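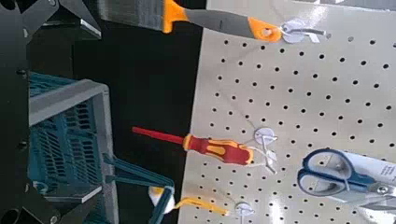

Abb. 1: Blick der Handgelenkkamera auf die Lochwand mit Spachtel, Schraubendreher und Schere, links der Korb.

Zwischenbericht November, Teilprojekt Gremora
Bearbeitung: Jinlong Yu, Lingyun Shi

1. Stand der Aufnahmen
Im Berichtszeitraum haben wir die Aufgabe "Werkzeug von der Lochwand nehmen und in den Korb legen" weitergeführt. Es liegen jetzt 2.308 Demonstrationen vor. Das vereinbarte Ziel für diese Phase war 1.000, es ist damit erreicht. Alle Demonstrationen wurden durch Fernsteuerung von zwei Personen am Standort Biltley erzeugt.

2. Qualität
Bei der Durchsicht haben wir 90 Demonstrationen als nicht verwendbar markiert. Sie sind in der oben genannten Zahl noch enthalten. Der häufigste Grund ist, dass die Öse am Griff beim Abnehmen am Haken hängen bleibt und der Bediener zu stark zieht. Wir haben die Anleitung für die Bediener entsprechend ergänzt: zuerst anheben, dann zurückfahren.

3. Offene Punkte
Die Position der Haken wurde bis jetzt zu selten verändert. Das Modell könnte deshalb die Orte auswendig lernen. Wir möchten die Haken ab der nächsten Serie nach jedem Durchgang versetzen. Auch die Spiegelung auf der weißen Wand muss noch mit Dewan besprochen werden.

4. Nächste Schritte
Übergabe der geprüften Daten an Benunow, danach erstes Training. Eine Änderung des Budgets beantragen wir nicht.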